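# Shape Sorting with a Low-Cost Arm: Hole Detection and Insertion Planning

Project report, Mernside Technical College
Author: Natanael Cordeiro
Submitted 25 September 2026

## 1. Purpose

The project set out to write the software that allows a small desktop arm to place foam shapes into matching holes in a flat board. The arm and its controller boards were supplied by the department and were not modified. All work reported here concerns perception, planning and the tools used to record and replay trials. The code base is named Kedier and is stored in the department repository.

## 2. Software Structure

Kedier consists of four processes that exchange messages over a local socket.

- `detect` finds the board and its holes in the overhead view.
- `match` assigns the held shape to a hole.
- `plan` produces a joint path to a point above the hole.
- `insert` carries out the final descent and the search motion.

A separate program, Nomon, records joint positions, motor currents and detector output on a common clock. Nomon was begun in April as a debugging aid and became the main source of the results in Section 5.

## 3. Hole Detection

The detector first separates the board from the table by color. It then extracts every closed inner contour, corrects it for perspective, and compares it with a stored outline for each shape. The board used for testing has a square, a cross, a circle and an octagon.

The cross is the easiest to classify, as its outline has inside corners and none of the others do. The octagon and the circle gave the most trouble. Under the first version of the detector, which compared area and perimeter only, the two were confused in many views. The current version fits straight segments to the outline and measures the error that remains. A circle leaves a steady error around the whole outline, and an octagon leaves almost none.

Cables crossing the board were a second source of error. A cable lying over an edge breaks the board outline, and the early code then rejected the whole view. The detector now closes short gaps in the outline before it looks for holes. It also keeps the last accepted board position until a new one passes the same checks.
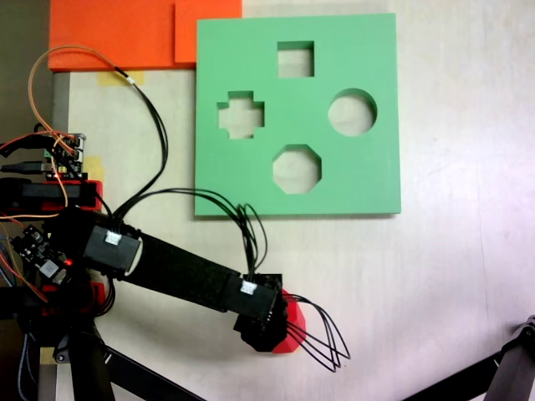
Board position is expressed in the base coordinates of the arm. The transform is found by a calibration routine that moves the gripper to a set of known joint positions and locates the tip in each view. The routine stores 20 samples and solves for the transform by least squares. Calibration must be repeated whenever the camera or the base is moved. The program does not detect such movement, and this remains an open issue in the repository.

## 4. Planning and Insertion

Paths are planned in joint space with a sampling planner. The table is modeled as a plane and the board as a thin box. Cables are not modeled. To keep them from pulling on the gripper, the range of the wrist joint was limited in software, which leaves some orientations out of reach for the square and the cross. In those cases `match` selects an equivalent rotation of the shape, using the symmetry listed in the shape file.

The final descent is open loop in the horizontal plane. If the motor current rises before the expected depth is reached, `insert` raises the tip by 2 mm and begins a spiral search around the estimated center. The search ends when the current falls or when the time limit is reached.

## 5. Results

A total of 159 trials were recorded with the final version of the software. Of the trials that failed, 57 percent ended in the spiral search reaching its time limit. The Nomon logs show that most of these began with a rotation error in the held shape. The position of the hole was usually correct. The remaining failures were planning timeouts and shapes dropped during the approach.

## 6. Further Work

The held shape should be observed again after grasping, so that its rotation can be measured before the descent. The Magagula library, which the department already uses for another course, provides a suitable pose filter, and an interface to it has been drafted but not tested. The current threshold in `insert` is at present a fixed value in the settings file and should be set from a short free-motion test at startup.

Instructions for building the code and replaying the recorded trials are given in `docs/setup.md`. Replay does not require the arm to be connected.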